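3.2 Parent talk about printed pictures at home

Most work on early naming has looked at picture books. Books are easy to bring to a lab and easy to score, but many children in our sample spent far more of the day near other printed things: bibs, curtains, cereal boxes, bath mats, pajamas. We wanted to know how often parents named these pictures for their children, and whether the habit went along with the number of words a child understood.

The 104 families in the Lullton sample made 383 home recordings between them. Each recording covered one ordinary stretch of the day chosen by the parent, usually a meal or the hour before bed. Parents were told that we were interested in daily routines. They were not told to talk more than usual, and pictures were not mentioned in the instructions. Recordings in which the child slept for most of the time were dropped before coding and are not part of the total.

Two coders, Iara Olivares and Ferdinand Schnyder, marked every point at which a parent named, pointed to or asked about a printed picture. Book reading was coded separately, following the scheme in Section 2. A turn counted as naming only if the parent used a noun the child could have matched to the print ("duck," "where's the moon?"). General remarks such as "look how pretty" were coded as attention only. Disagreements were settled by Shoshana Halvorsen, who had not seen the vocabulary scores.

Naming outside books was more common than we had expected, and it was uneven. In some homes it came up in every recording, often as part of a game the parent and child already knew, with the same picture asked for in the same order. In others it was absent, even where the room had plenty of prints in it. The age of the child did not explain the difference. Neither did the number of siblings, though parents of first children used longer turns once a naming exchange had begun.

Clothing was the most frequent source, mainly during dressing and diaper changes, when the parent's face was close to the child's and both were looking at the same small area. Table coverings and placemats came next. They were named less often per hour, but the exchanges lasted longer – a child in a high chair tends to stay put, and the picture does too. Catalina Barrientos noted in the first round of home visits that several children patted a print before the parent had said anything, and we added a code for child-led exchanges at that point. The first 6 recordings were recoded to match.

We did not find that children who heard more of this naming understood more words overall. They did do better on the small set of food and animal words on the Ziment checklist. This is a narrow result and should be read as one. Parents who name prints may also name the real banana at breakfast, and our recordings do not separate the two well.
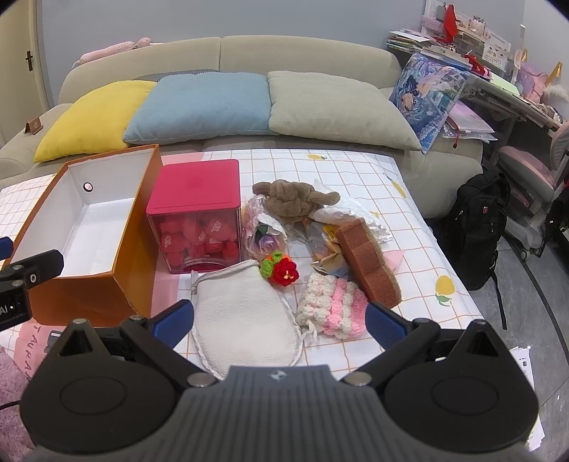 Figure 2. Nameable pictures and plain pattern in the home print inventory. Prints were entered as nameable when they showed a thing with a common noun, and as pattern when they did not. On the white tablecloth in front of the sofa, the yellow fruit prints fall under nameable, with "fruit" accepted as a match, and the thin orange grid falls under pattern. Objects standing on a printed surface were left out of the inventory.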